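Rilenport Tool Handling Project
Progress report to the Verkholm Fund, second reporting period
Prepared by Hanneke Desmet, project lead
October 23, 2019

1. Purpose of this report

With this report I inform the Fund about the work done since April, and in particular about the grip release fault which I mentioned in my short letter. The fault has cost us time and it has changed the order of our work. I want to explain it fully, also the parts which do not look favourable for us.

For the members who are new to the file: the project teaches a robot arm to pick up ordinary hand tools and to bring them to a person at a repair bench. The bench is at the Zorside workshop. All training of the controller is done first in simulation at our office in Rilenport, and only a controller that passes our checks is allowed to go to Zorside.

2. What went wrong

During a trial at Zorside the arm let go of a cordless drill while it was still moving toward the handover point. The drill fell on the bench and from there on the floor. No person was hurt. The operator was standing behind the yellow line, as our rules require, and he pressed the stop button at once. The battery pack of the drill was cracked and we took it out of use the same day.

I stopped all trials at the workshop with heavy tools that afternoon. Trials with screwdrivers and brushes continued for a short time, but after a talk with Wouters, who supply our safety review, I stopped these as well. I think now that I should have stopped everything from the first moment. The cause was not known, and it was not correct to assume that light tools were safe.

3. How we looked for the cause

Our first idea was a mechanical problem in the hand. The technician at Zorside opened it, measured the closing force and found it inside the limits. The cable and the connector were also changed, without any effect on the result. This took 11 working days, mostly waiting for the connector.

After this we returned to the simulation and repeated the movement there with the same controller. We built a scene without bench and without walls, with only the arms and the drill before a plain background, so that nothing except the hand could support the tool or disturb it. The drill is the most difficult object in our set. Its battery pack is far from the place where the hand closes, and when the wrist turns quickly the pack wants to swing.
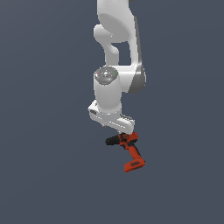 The controller decides from two signals whether it still has the tool: the opening of the fingers and an estimate of the load at the wrist. When both agree that the tool is gone, it opens the hand and goes back to try again. This is a sensible behaviour at the start of a pick, when the tool is lying on a surface. It is a dangerous behaviour in the air.

In the repeated runs we saw that a quick turn of the wrist made the load estimate drop for a very short time. In the same moment the drill slipped a little between the fingers, so the opening changed too. The controller read these two together as an empty hand. It then opened the fingers, and in this way it caused the loss which it believed had already happened. We repeated the run 15 times with the original wrist speed, and the tool was released in 5 of them. With the wrist speed reduced to one half we had no release, but the movement became too slow to be useful at the bench.

We also discovered a second and smaller fault. The contact model in the simulation had a friction value that was too generous for the plastic housing of the drill. Because of this the slip was rare during training, and the controller had almost no experience with it. The value had been copied from an older project and was never checked against the real tool. This was an omission on our side. I have asked that every friction value in the object files now has a note saying where it comes from and who measured it. 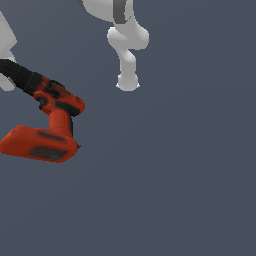

After the correction of the friction value, a tool that has left the hand is also treated differently. In the old program the run was simply ended and marked as failed, and the last part of the movement was not saved. Now the recording continues until the tool has left the working volume. This costs disk space, but without it we could not have found the order of the events.

4. What has been changed

The hand can no longer open by its own decision when the arm is above the pick height. If the controller believes that the tool is lost, the arm must stop, keep the fingers closed and wait for the operator.

The load estimate is now averaged over a longer period before it is used. We tested 3 lengths and chose the middle one, as the longest made the arm react too late to a real loss.

At Zorside the floor marking has been moved further from the bench, and a rubber mat has been placed under the handover point. The operator also wears safety shoes in all trials, light tools included. Wouters have read the new procedure and asked for one correction in the text about restarting after a stop, which we have made.

5. Effect on the plan and the budget

The handover trials with persons are delayed. I do not want to promise a new date before the controller has passed the full set of checks in simulation with the corrected friction values. The training has been restarted from the beginning, because I do not trust a controller which learned with the wrong values.

The cost of the connector and the new battery pack is small and is covered by the line for spare parts. The extra computing time is larger. I ask the Fund to permit us to move the unused travel money to the computing line. No additional money is requested.

6. Open points

We do not know yet if the same fault can occur with the heat gun, which has a similar shape but a cable in place of a battery. The cable is difficult to simulate well and we may have to leave this tool out of the first trials.

The stop function must still be tested on the real arm with a weighted dummy in place of the drill. I will send the result of this test to the Fund separately, together with the signed procedure from Wouters.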